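Farnimdale workshop, hand-held gripper rig
Notebook entry, December 2023

Left gripper again. Third time this week it has lost its pose partway through a drawer task, and this time it did it on both of the long runs, so I stopped recording and spent the rest of the session on the fault.

What happens: the operator opens the drawer, reaches in, and somewhere between reach and lift the left track jumps. The jump is always in the same direction, up and toward the operator, and the size is close to the width of the cube. After that the track carries on smoothly as if nothing was wrong, with the offset baked in. The right gripper is fine throughout. Jaw opening is fine on both sides.

The worst part is that the checker passed these files. It looks for dropped frames and for speed over the limit, and the jump is spread over enough frames by the smoothing that it never trips the speed limit. I only caught it because the replay on the Bangera arm put the left finger into the drawer front. Arm was at quarter speed and went to protective stop as it should. Small dent in the drawer front, nothing on the arm, no one inside the line. Logged it in the safety book anyway.

Went back through the set from this batch. 157 recordings, 11 with the offset. All 11 are drawer or low-shelf tasks. None of the tabletop ones have it.

Things tried, in order:

Swapped the batteries left and right. No change.

Restarted the Natside tracker and redid the room calibration. Residuals looked normal, fault came back on the fourth run.

Turned smoothing off and replayed the raw log. Now the jump shows up clean, one frame to the next, at frame 2,563 in the worst file. So the smoothing hides it but does not cause it.

Checked the marker map for the left cube against the printed sheet. Two faces are swapped in the map. Top and rear have each other's IDs. Whoever rebuilt the cube after the Hutness visit (probably me) stuck the new faces on from the old sheet and the map was made from the new one.

That fits. At table height the tracker mostly sees the front and side faces and never needs the bad pair. Lean over a low drawer with the wrists turned down and the top and rear faces are what it gets, so it solves for a cube that is flipped over and the pose lands in the wrong place. The right cube was not rebuilt and its map agrees with the sheet.

Corrected the map, left the cube alone. Then set up for the retest at the white cabinet with the drawer pulled out and a bag inside, same reach as the bad runs, both grippers on. 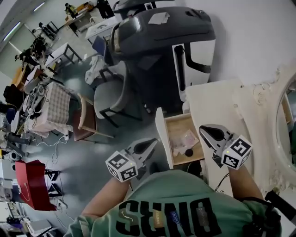

Retest is to be done slowly, with a pause over the drawer and another one with the jaws inside it, smoothing off. I want the raw log from both sides before I trust the fix. If the left track holds through the pauses, repeat at normal speed, then with the wrists rolled as far as is comfortable.

No replay on the arm until that is done. Key is out of the Bangera controller and in the drawer by the door. Please leave it there.

Still open:

– The checker needs a test on raw data, before smoothing. A single-frame jump limit would have caught all of these.

– The 11 files are moved to the quarantine folder. They might be recoverable by solving again with the corrected map, the video is all there. Not deleting anything yet.

– Old marker sheet should go in the trash. There are at least two copies on the wall side and they have no revision number on them. New sheets get one from now on, printed in the corner, and the same number goes in the map file.

– Check the spare cube too. It was put together the same afternoon as the left one.

– Drawer front wants sanding and a bit of paint, can wait until January.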